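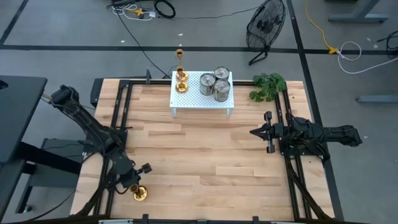 How to Read an Architect's Floor Plan Without Getting Lost

The first time Leonilde Calado handed me a full set of drawings for a residential tower, I nodded a lot, took it home, spread it over the kitchen floor and understood maybe a tenth of it. I'd been writing about new buildings for a good while by then, and I had always gotten by on the pretty renderings! So if you've just been sent plans for an apartment you'd like to buy, or a tower somebody wants to put up at the end of your street, please don't feel bad. It's a language like any other, and you can pick up enough of it in an evening to get along.

I'll use the plans for Brolton as we go, a 30-story apartment building that I've spent far too much of this March looking at.

Step 1: Find the title block

It's usually the boxed-in strip down the right side or along the bottom of the sheet. Read all of it, even the dull parts. You want the sheet number, the name of the drawing, the scale, the date and the revision letter. The revision letter matters more than you'd think. I once wrote two long paragraphs about a roof garden that had been dropped three revisions earlier, and Arnaldo Salgado (he drew it, and he drew it very nicely) had to write to me and break the news.

Sheets that start with A are normally architectural, S is structural, M is mechanical, and so on. Start with the A sheets and leave the rest folded up for now.

Step 2: Get the scale into your head

On a metric drawing you'll see something like 1:100, meaning one centimeter on paper is one meter in the building. On an American one it's more likely to be 1/8" = 1'-0", so an eighth of an inch on paper stands for a foot. Both only hold true if the sheet was printed at its full size. If you printed a PDF at home on letter paper, the written scale is no good to you, but the little scale bar shrinks along with everything else, so measure against that.

Then find a door. An ordinary interior door is close to 3 feet wide, and once you've spotted one you can look at any room and have a decent feel for how big it is. I still do this every single time before I look at anything else.

Step 3: Know where you're standing

A floor plan is the building sliced through horizontally, usually about four feet above the floor, with you looking down at what's left. Anything that got sliced is drawn with a heavy line or filled in solid. Anything lower than the cut, like a countertop or a bathtub, gets a thin line. Dashed lines are mostly for things over your head: a beam, an upper cabinet, the edge of a balcony on the next floor up.

Once that clicks, half the page sorts itself out.

Step 4: Learn the small signs

Doors are a straight line with a quarter circle showing the swing. Windows are two or three thin parallel lines set into the wall. Stairs are a row of treads with an arrow, and the arrow is labeled UP or DN, starting from the floor you're on. Elevators are a box with an X through it. Careful, though, because an open shaft can get an X too, so look for a label before you decide the building has six elevators (ask me how I know).

Circles with letters or numbers in them, out past the walls, mark the grid lines. The columns tend to sit where those lines cross. At Brolton there's a column right by the kitchen in every corner unit, and you'd never guess it from the brochure.

Step 5: Follow the references

A circle with an arrow on it and a number split by a line, say 3 over A-111, means there's another drawing of this spot. The bottom part is the sheet to turn to, and the top part is which drawing on that sheet. Go and look! Sections are where you find ceiling heights, and ceiling heights are where a nice big living room sometimes turns out to be a bit of a cave.

Step 6: Walk through it with a pencil

Put your pencil at the front door and go in. Hang up your coat. Carry the groceries to the kitchen, go to the bathroom in the middle of the night, let the guests out. Madalena Bastos taught me to do this with a different color for each trip, and it shows up the awkward spots very fast. Check where the doors bump into each other, too.

Last of all, compare the areas. A listing may say 1,000 square feet and be counting the walls, or the balcony, or both. Ask which, and get the answer in writing.

Next time I'll go through elevations, using Hélder Simões's drawings for Flendano if he'll let me.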